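Notebook, adhesives bench, November

Picked up the hide glue business again, mostly because Gudrun wants a yes or no on it before the Strand chairs go out and I have been answering "probably" for long enough that she has started saying it before I can.

Where we stand. Old batch (the Clamora pearls, bag with the torn corner) soaked overnight in cold water, one part glue to two of water by weight. Warmed in the pot in its water bath. Target was 60 C. The thermostat has opinions of its own, so I sat with the probe in it and turned the knob by hand like a man tuning in a foreign radio station. Smell: the usual. Fatima opened the door, looked in, closed the door.

Made up lap joints in beech, planed that morning, same board for all of them. Three sets: glue as it comes, glue with a pinch of urea, and glue with the amount of urea that Ebbe calls a pinch. Ebbe has large hands. I weighed his pinch for the record and then lost the piece of paper, so set C is "Ebbe's pinch" until further notice.

Clamped overnight, left in the rack for a week, pulled on the old tester.

Set A, no urea. Best single joint let go at 630 on the dial, and took a good sliver of beech with it. Wood failure, can't ask for more. Worst in the same set went at 527, clean along the glue line, shiny. I think that one gelled before I got the clamp on. I was on the phone.

Set B. Close enough to A that I wouldn't argue over it. Noticeably more time to fiddle with the parts, which on a chair is worth more than anything the dial says.

Set C. One joint came apart at 137. Another came apart when I picked it up, which I have entered as a dash. 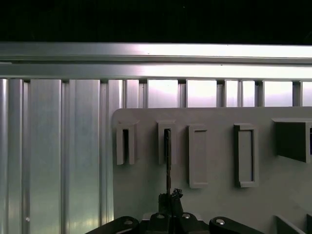 The dial units are whatever the dial units are. Eskil G. says they are kilos and Eskil E. says they were kilos before somebody changed the spring. I am treating them as numbers that get bigger when things are stronger. Good enough for comparing one set with the next, no good at all for the data sheet Kenance keeps asking us for. Someone should hang a known weight off it. I have written "someone" there on purpose, and will come back in a month to see who it was.

Things I would do differently:

Warm the wood. I always say this and never do it. The shop is cold before ten and the glue skins over the second it lands. Hair dryer, infrared lamp, the radiator, anything.

Stop reheating the same pot all week. By the fourth day it was thin and brown and grabbed like weak tea. Freeze it in small cubes and take out what's needed. (Fatima, if you're reading this: yes, labeled, and yes, in the other freezer.)

Size the end grain first. Did it on two spare joints and the difference was plain even with my clamping.

Ebbe asked why we don't use the white stuff from Handumeck and go home early. Fair question. The seats will need to come apart again in thirty years and this lets go with a wet rag and some steam, whereas the white stuff lets go with a chisel and bad language. He said he won't be here in thirty years. I said that was no way to talk about chairs.

Later, 4:40 p.m. Told Gudrun yes, with the set B mix. She asked what was in set B. Glue, water, a small person's pinch of urea. She wants it in grams. Scale is charging, will weigh one out tomorrow and write it on the wall by the pot, where paper can't get at it.

Still to do: second round with warmed wood, sets A and B only. Scrape the rack. Find out who has my good probe.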